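Gripper fault — what we know so far
From the October round-up, lab & workshop pages

Quick one as I'm writing this between calls. A few of you asked why the hand-held grippers got pulled, so.

Short version: finger on one of the Hedier units let go under load. Pieter Van den Broek was doing mouse pick and place on the meeting table, squeeze held at the normal setting, and the right finger plate came away from its carriage. Mouse dropped. No damage to the mouse, small dent in the table edge, and Pieter got a pinch on the thumb when the other side snapped shut. Plaster, cup of tea, fine. Still goes in the book, and it has.

Cause — screws. The plates are held on by small screws and on that unit 2 of them had backed out. Bartosz Baran stripped it down the same afternoon and found no thread lock on either. The spec sheet says there should be. Whether it was missed at assembly or wiped off when the pads were last changed we don't know, the service card for that unit has a gap in it. If you did a pad change and didn't write it up please just tell Bartosz, nobody's in trouble.

Second thing, and to my mind the worse one. The force log showed the grip drifting for nearly 400 cycles before it went. The warning is meant to come up on the Drivico screen at 100 cycles out of band. It didn't, the alert had been muted during the Kumsa demo and never put back. So we had the information and it sat there. I've unmuted it on all the units and the mute now clears itself overnight.

Same table, same mouse job, fingers closed on it in one, open in the other: 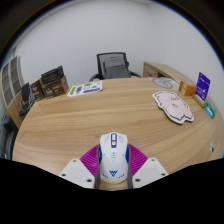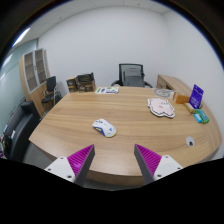 From now on, before you pick one up: wiggle each plate by hand. If it moves, red tag, onto the shelf, don't tighten it yourself. Bartosz wants to see them as they are. Keep your free hand out from between the fingers even when its switched off, the spring on these is stronger than it looks and that's how Pieter got caught.

Pad changes need a second person to sign the card. Yes I know. It's a minute.

Beletti are sending new screws with the thread lock already on, plus a longer set for the older plates. No date yet, I've chased twice. Until they turn up we're running on the checked units only, so expect to share, and book your slot on the sheet by the door. Morning slots are going fast.

Anyone who's noticed a slipping grip in the last few weeks and shrugged it off — send me the unit number adn a rough time of day, I'll pull the log. Even if it only happend once.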